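Budgeting for a second wrist camera and spares – what should go on the list?

Posted in Equipment and Purchasing
Tags: grippers, cameras, budget, spares

benchfour_jendville

We run two small arms at our Jendville site, both on tabletop picking. Each has a two-finger gripper and a fixed-focus wrist camera. I have to put in an equipment request for the next budget year by Tuesday and would like a sanity check before I do.

Current draft:

Wrist camera, one per arm, plus one spare
Finger sets, soft tip, 7
Camera cables with strain relief, 18
Bench lighting, diffuse panel, 2
Calibration board, rigid
Overhead camera and bracket

The cable figure is high on purpose. We lose them at the second bend behind the wrist. The finger figure is a guess based on how fast the tips have worn since July.

My main doubt is the camera. The present one is sharp from mid range outwards and poor at close range, so in the last part of an approach the picture is mostly soft shapes. Cisell offers a close-focus lens for the same body. Pundero sells a complete unit with autofocus at a good deal more per arm. The budget holder will ask why we can't carry on with what we have, and I need an answer in one paragraph.

I have put a view from the wrist at the bottom of this post, below the replies, as the form only takes attachments there.

Bermúdez_bench

Work out the distances first. Measure from the lens to the fingertips with the gripper closed, then from the lens to the table at your usual approach height. If the fingertip distance is shorter than the near limit on the lens data sheet, you have your paragraph. Quote both numbers and attach the data sheet. Budget holders accept a number from a drawing more readily than a complaint about picture quality.

I would not go straight to autofocus. On a moving wrist it can hunt, and each time the focus shifts the calibration shifts a little with it. If you do any measuring from the wrist picture, a fixed lens set for a closer distance is easier to live with. You give up some sharpness further out, and the overhead camera can cover that part of the approach. Buy one close-focus lens, fit it to one arm, and run both arms on the same task for a few weeks before ordering the other.

Things missing from your list:

Lens locking screws or thread lock. A lens that creeps out of position looks the same as a bad lens.
A dimmer for the panels. You will want less light than you think on pale surfaces.
Time. Recalibration after a lens change is half a day per arm if the board is good and longer if it isn't. Put it in as labour.
Delivery and a small contingency line. Ours was refused one year for leaving these out.

On fingers, split the line. Order the tips separately from the carriers if your supplier allows it. The tips wear and the carriers mostly don't.

tinrail

just get the autofocus one, ours has been fine. 18 cables is a lot though, sort out the routing and you'll need half that

benchfour_jendville

Thanks both. I measured this morning and the closed fingertips do sit inside the near limit, so the lens goes in as a single trial item and the Pundero unit comes off. I have split the fingers into tips and carriers, and added the dimmer and the calibration time. The cables stay at 18 for now. The routing fix needs a new clamp on the wrist – that is a separate job with its own drawing, and I can't promise it before the money is fixed.

View from the wrist as it stands: 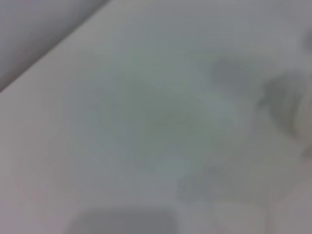

oldharness

Before you send the form in, check whether the lens trial counts as equipment or consumables under your rules. At our place anything under the equipment threshold comes out of running costs and needs no case at all, so you could order the lens now and leave the request for the overhead camera and the panels.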